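Night and Weekend Reporter, Police and Courts (Lendside)

3 min read
2 comments
14 shares

The Lendside desk of the Plamudlow is looking for a reporter who will cover crime, fires, road accidents and the courts, mostly in the evening and on the weekend. The position is open now and we would like to fill it before July.

We are a small local newsroom. We publish online every day and in print every Friday. Our readers live in Lendside, Bosman and the villages along the road to Wornlow, and many of them know the people we write about. A mistake in a name or in a street is noticed the same morning, and usually somebody telephones. We ask you to keep this in mind when you read the rest.

The work

You will work four shifts in a week, normally from 3 p.m. until 11 p.m. One of two weekends is free. During the shift you call the police, the fire department and the hospital at fixed hours, you listen to the scanner, and you go out when there is something to go out for. On quiet evenings you read court filings and prepare the hearings of the next days.

What we hear on the scanner is not published. It is only a reason to make a call. We publish when an officer, a court paper or a witness we have spoken to ourselves confirms it, and in the story we say who it was. If police call a death suspicious, we write suspicious and we do not write murder. We do not name a person who died until the family was informed. We do not name a suspect before charges are filed, except in a case the editor has agreed to.

A second part of the work is going back to old stories. In the past we wrote too many first reports and too few second ones. A man was arrested, we had it on the front page, and when the charges were dropped we had nothing. Now each reporter keeps a list of open cases and looks at it once a week. You would take over a list of 20 cases from the colleague who is leaving. Some of them are old and will need patience.

What we ask

You have at least 2 years of experience in a newsroom, or you can show us similar work from a student paper or a radio station. You write short and clear sentences under time pressure. You can speak with a family on a bad day and you know when to leave the door. A driver's license is necessary, because the last bus to Wornlow goes at 9 in the evening. Spanish or Polish would be a help to us, but it is no condition.

You do not need a journalism degree. English does not have to be your first language either. For two of us on the desk it is not.

What we offer

The pay is 690 dollars for a week of four shifts, with health insurance after the trial period and paid vacation. Kilometers or miles, we pay for all of them if you drive your own car. Overtime is given back in free days, and we really write it down.

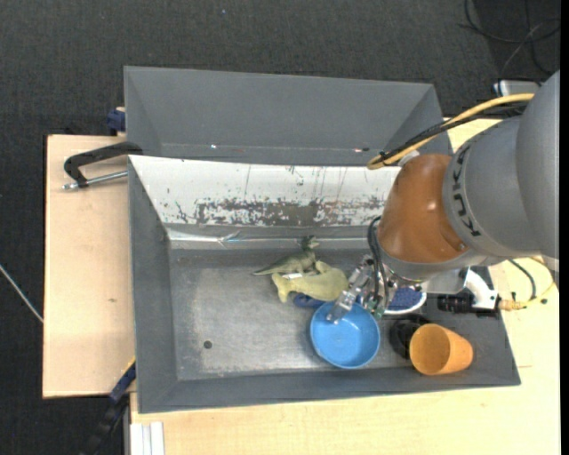 After a difficult assignment you can take the next shift off without a doctor's note. You can also speak with a counselor outside the company, and the editor does not get to know what was said there. In the first month you will not go out alone to a fatal accident or a house fire. A more experienced reporter comes with you, and later you decide together when this is no more needed.

How to apply

Send us a letter of one page, your resume and three published pieces. At least one should be a breaking story you wrote on the same day. Please add a few lines on how you checked the facts in it, and tell us also if there was a correction afterward. A correction is not a reason for us to refuse you.

We invite the candidates for a talk of one hour and a paid trial shift on the desk. If you have a job now and cannot come in the daytime, write it in your letter and we will find an evening. Everybody who applies gets an answer, also when the answer is no.

Applications go to the Plamudlow, Lendside desk, with the words "night reporter" in the subject line.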